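Thread: Arms in the kitchenette test bay, what it has done to our shifts
Board: Workplace and Shop Floor > Automation

benchfitter_62
2023-04-21

I work at Puddale, on the domestic test side. Until last July two of us did the handling cycles by hand: open drawer, take item out, put item on tray, put it back, close drawer, write it down. The target was 400 cycles a shift between the pair of us. An arm now does the cycles and I look after the arm.

Headcount is unchanged. The job isn't. I used to stand at a counter for eight hours and my wrists knew it. Now I reset the counter, watch for faults and fill in the fault log. Pay grade is the same, which is my complaint. Has anyone had their role regraded after a change like this?

oldcastor

We had it at Boltberg on the packing line. The regrade took a long time and only went through once we had written down the new tasks with times against them. "I look after the arm" will get you nowhere with HR. What does a reset involve?

benchfitter_62

Items back to their start positions, drawer to its set opening, tray square to the counter, check the cable has slack through the full reach. Then a dry run at low speed. Overhead view of the bay below, drawer open with the crisps in it. 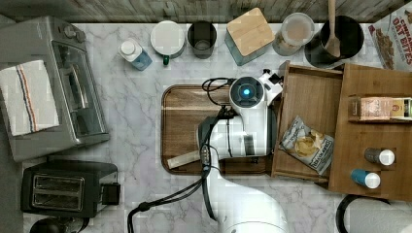

Reply 4
quillon

Looks like any kitchen worktop, so I can see why HR thinks nothing has changed. They see a toaster and a mug and assume you are tidying up. Put the dry run and the cable check at the top of your list. Those are technical tasks and the old job had neither.

Reply 5
tansy_m

I disagree with the regrade argument. You have swapped repetitive handling for supervision. If the responsibility for stopping the line is yours, ask for money. If there is a supervisor who signs off every restart, your grade is probably right. Who signs?

Reply 6
benchfitter_62

I sign. The supervisor covers 2 bays and is usually in the other one.

Reply 7
tansy_m

Then I withdraw that. Signing restarts unsupervised is a grade up anywhere I have worked. Get copies of the sheets.

Reply 8
oldcastor

One more for the list: fault diagnosis. At Fujimoto, where I was before, operators were told to press reset and ring maintenance. In practice we cleared most stops ourselves and it was never recorded, so on paper we did nothing all day. Log every stop you clear, with the time it took.

Reply 9
quillon

Slight objection to that. If you clear faults you haven't been trained on and something goes wrong, the log is evidence against you. Ask for the training first, in writing. Amano's site ran a two-day course for its operators and the certificate did more for their grading than any log.

Reply 10
benchfitter_62

No course so far, only a morning with the installer. I'll ask for one and keep the log to resets and restarts until I get an answer. Does anyone have a task sheet with times on it that I could copy the layout from?

Reply 11
oldcastor

Sent you ours by message. Ignore the column for pallet changes.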